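Flemstead Manipulation Club - Frequently Asked Questions

Home | Sessions | Projects | Kit loans | FAQ | Contact

Last revised March 17, 2023

What does the club do?
Members record everyday handling tasks with a hand-held gripper and use the recordings to train small control models. The current project, Nullelen, deals with cloth and soft goods: folding, covering, pulling and fastening.

Who can join?
Any student enrolled at Flemstead, in any subject. New members are taken on in September and again after the winter break if there are kits free. Staff may attend but do not have a vote on projects.

Do I need to be able to program?
Not for recording. Members who want to work on training should be able to read and change a short Python script. The first four sessions cover what is needed and the notes are on the shared drive.

What is Sumix?
Sumix is our own set of scripts. It copies recordings off the card, checks that the timestamps run in order, trims still sections at either end and writes the session log. It does not judge whether a task was done well. That is marked by hand.

How many recordings does Nullelen need?
The target is 600 accepted episodes. At the last revision of this page the log held 911 submitted, of which more than 300 had been accepted. The most common grounds for rejection are a hand in front of the lens, a lost position track, and a task label that does not match the recording.

Where are recordings made?
Mostly at home. The models do poorly when all the data comes from one bench, so members are asked to work on beds, sofas, rugs and kitchen tables. Patterned surfaces are welcome. Plain white bedding gives the tracker very little to hold on to and should be avoided.

Do I have to tidy up first?
No. Remove post, screens, photographs of people and anything with a name or address on it. Leave the rest.

Which objects count as soft goods?
Clothing, towels, covers, small bags and straps. Items with snaps, zips or drawcords are in short supply in the log and are given priority when episodes are marked. Wet items are not allowed near the kit.

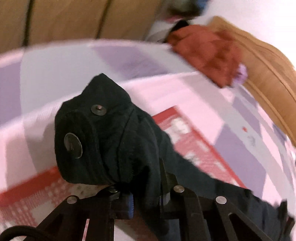 Nullelen, soft goods: black fabric cover with metal snap buttons, on a patchwork quilt.

The fabric hides the tips of the gripper. Is the episode still valid?
Yes, provided the position track holds. Dark cloth over dark plastic is hard to label, so add "tips covered" in the notes field. Do not pull the cloth clear part way through - finish the task or stop the recording.

Can I force a snap closed with the gripper?
No. The linkage plates are plastic and the pins work loose under side load. If a snap does not close on the second try, end the episode and mark it as incomplete. Incomplete episodes are kept.

How do I borrow a kit?
Fill in the loan form on the Kit loans page. Loans run for 2 weeks and can be renewed once. Check the pins and the cable before you leave the workshop and note any play in the arms on the form.

Is there a competition?
We enter the Bañuelos Cup, student section, as one team. Entry is open to members with at least one full term of recording or training work.

Who do I contact?
Marjan Asadi handles kit loans and data questions. Use the form on the Contact page and include your session number if you have one.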